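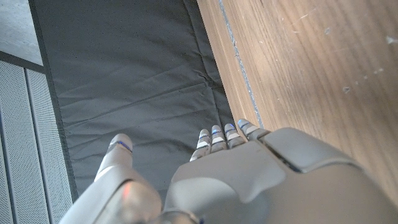
Dark gray padded mat, right up next to the light brown wood.

How I Lay a Padded Mat Next to a Wooden Work Surface (and Get It to Stay Put)

I put off buying a padded mat for my work corner for way too long. I'd been using an old bath towel, folded over, and every time I leaned on it the whole thing went for a walk. So in June I finally got a proper one, and after a couple of false starts I've got a way of laying it that I'm really happy with. A few people have asked me how I did it, so I'm writing the whole thing out!

What you'll need

The mat, a damp cloth and a dry one, a tape measure, some painter's tape, and a roll of thin non-slip liner (the rubbery kind you put in kitchen drawers). I also keep a couple of heavy books handy. Mine are the Clodham atlas and a cookbook I never open.

Step 1: Let it flatten

Mine came rolled up tight, and it wanted to stay that way. Unroll it with the curl facing down, put a book on each corner and go do something else. Overnight is good. I gave my first one 27 minutes and then got impatient, and I was fighting the corners all week.

Step 2: Clean both surfaces

Wipe down the wood and the back of the mat, then dry them. Crumbs are the enemy here – one piece of grit under a mat will scratch a finish faster than you'd think. If your wood is oiled or waxed, wait until it's fully dry to the touch before anything goes near it.

Step 3: Mark your line

Decide where the mat stops and the wood starts, and run a strip of painter's tape along that line. I measured from the back at both ends (121 millimeters each, in my case) and joined the two marks. Don't eyeball it. I did, and it looked fine until I sat down and saw it drifting off to one side like a badly hung picture.

Step 4: Liner down, mat on top

Cut the liner a finger's width smaller than the mat all the way around, so it won't peek out. Lay it flat, set the long edge of the mat against the tape, and lower the rest slowly, smoothing away from you with your palm. Bubbles? Lift and go again. Then peel off the tape.

Step 5: Test it

Press down hard near the edge and push sideways. If it slides, your liner is too small or there's dust under it. Branwen Samuel, my next-door neighbor, skipped the liner completely and used double-sided tape, and she spent a whole evening scraping goo off her table, so please don't do that.

Looking after it

I shake mine out on Fridays and wipe it with warm water and a drop of dish soap. No bleach. Dark gray hides pencil marks beautifully but it shows every bit of lint, so a sticky roller is worth having.

Next up I want to do the shelf above, once I find brackets that fit.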